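What Is a Shareholder?

Some companies belong to one person. Others belong to thousands of people at once. Those people are called shareholders.

Think of a company as a big pizza. If it is cut into 106 slices and you buy one, you own a small part of the pizza. A slice of a company is called a share.

Wedar is a company that makes cartoons and radio shows. It began with 2 owners, Puspita Santoso and Arnar Thorlacius. They wanted money to build a new studio, so they sold shares. Today Wedar has 1,842 shareholders.

Why do people buy shares? If the company does well, a share may be worth more later. Some companies also pay their shareholders part of the money they make. This is called a dividend. But if the company does badly, a share can lose value – even all of it.

Shareholders do not run the company every day. They vote for a group called the board of directors. The board picks the boss and helps make big choices, such as whether to buy another company.
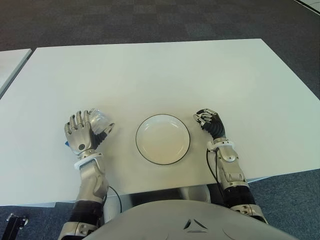
A large white table in a room with carpet.

Most companies hold a meeting for shareholders once a year. Wedar's is in February. People can ask questions there, and then they vote. Usually one share means one vote, so a person with 122 shares gets 122 votes.

Word to know
Dividend: money a company pays to its shareholders.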